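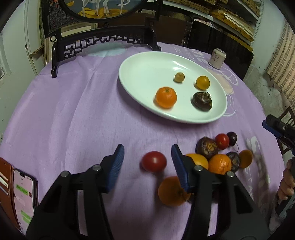 Fruit on a round table.

Tasting and Pairing, Part Two
Session 5: Running a guided tasting for visitors
Handout and notes, October 2025

Last session we stayed on the sensory side, so acid, sugar, bitterness, fat, all of that. If you missed it, get the notes from someone before the practical, because I'm going to assume you know what I mean when I say a cider is "tight." Today is about the people in the room. I ran visitor tastings for a long time before I taught them, and I still think the hosting is harder than the tasting.

1. What the guest bought

Most people who book a guided tasting don't want to become experts. They want a nice hour and a half, something good to eat, and one or two things they can repeat to a friend later. I keep saying this and every year I get a practical plan with forty minutes on fermentation in it. Please don't! Put your fermentation talk in your back pocket and bring it out when somebody asks.

Our running case for this unit is the Bastmont cider house. It has an orchard, a pressing barn, a small exhibit upstairs and a tasting room with 2 long tables. The standard visit goes exhibit first, then barn, then tasting. The evening visit flips it, and I want you to think about why before you read on.

The manager's reasoning was that evening guests arrive hungry. If you march hungry people past a row of old presses they look at the presses for about as long as you'd expect. Sit them down, give them bread and a first pour, and they come upstairs in a good mood. The cost is that you lose some control over the ending (people drift off to the parking lot straight from the exhibit, and the shop is downstairs).

2. Order of pours

The usual rules, which you can break once you know them:

Dry before sweet.
Light before heavy.
Still before sparkling if the sparkling one is strong; otherwise start with bubbles.
Anything smoked, spiced or barrel-aged goes late.

The Bastmont menu runs four pours with four small plates. First a dry still cider with a plain cracker and fresh cheese. Then a pét-nat with pickled beets. Third is the perry, which they serve with a little pork rillettes on toast. Last comes the ice cider with blue cheese and a walnut. I like this menu a lot, though I'd argue the beets are too sharp for the second pour and make the perry taste flat. We'll try it both ways in class and you can tell me I'm wrong.

One thing to write down: the plate should land before the pour. If the glass gets there first, people drink it. Then you're standing there talking about a pairing to a table of empty glasses and full plates.

3. Pour size and pacing

Keep the pours small. A two-ounce pour looks stingy in a big glass, so use a small glass. Four of those plus food is plenty for a ninety-minute visit, and some guests will be driving. Put water on the table before anyone sits, and a spit cup at each place without making a speech out of it.

Pacing is where new hosts fall apart. My own rough plan is twenty minutes a course, with ten left over for sitting down, questions and getting everybody up again. You won't stick to it. The point of having it is that you know how far behind you are. If you're late, shorten your talking and leave the eating time alone.

4. Groups

Read the Risteo case in the packet (the one about the hillside distillery that started taking bus groups). The short version is that they took 1,102 visitors in their first season, way more than they had planned for, and kept the same script they'd used for couples and foursomes. Look at the comment cards in the appendix. People liked the drinks and the food and complained about not hearing anything.

Questions to bring to class:
Where would you split a big group, and who gets which half first?
What could go on a printed card so the host doesn't have to say it?
Which of the plates on their menu can't be made ahead, and does it matter?

For what it's worth, I'd cut the third plate completely. A hot dumpling for a whole bus is asking for trouble — half of them will be cold by the time the host stops talking.

5. Guests who don't drink

Every booking of any size has somebody who isn't drinking, for whatever reason, and it's none of your business which. They paid and they should get a real pairing. The Eglītis farm, which some of you will visit in January, does a parallel set of juices, a shrub and a cold herbal tea, poured in the same glasses at the same time. I copied the idea years ago and never went back. Please don't hand someone a can of soda and call it the alternative menu.

Same goes for food. Ask about allergies at booking and ask again at the table. Have a swap ready for each plate, and know which of your crackers have sesame in them.

6. Ending the visit

Say clearly that it's over. Thank them, tell them where the shop is, tell them where the restrooms are. A weak ending leaves people sitting there wondering if there's a fifth pour. I tend to finish by asking which pairing they'd want again, which gets the table talking and gives you something useful to jot down.

For next time

Read the Wosach chapter, pages 213 to the end of the section on seating. Skip the part on licensing, as it's out of date and we'll cover the current rules separately.

Write a one-page plan for a four-course tasting, ninety minutes, for a group of twelve. Include the parallel set from section 5. Use drinks you have really tasted, please. I can tell.

Practical groups are posted by the kitchen door. Bring a clean apron and your own tasting notebook, and no perfume or strong hand lotion that day. Glasses get washed by whoever used them.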